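Pundine earbuds, six months in

I bought these in July for my walk to work and I'm still a bit in love with them! Voices come through warm and close (podcasts especially), and the bass has some push without turning every song to mud. I've had over 347 hours out of them and the fit hasn't bothered me once, even with a wool hat on.

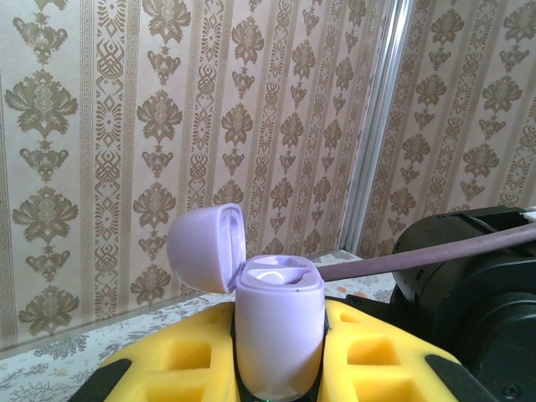 Battery and calls

I charge mine on Sunday-dinner sort of intervals, maybe weekly. Calls are good indoors, so-so in wind. My sister Rakiya says I sound like I'm in a closet, but she can follow every word.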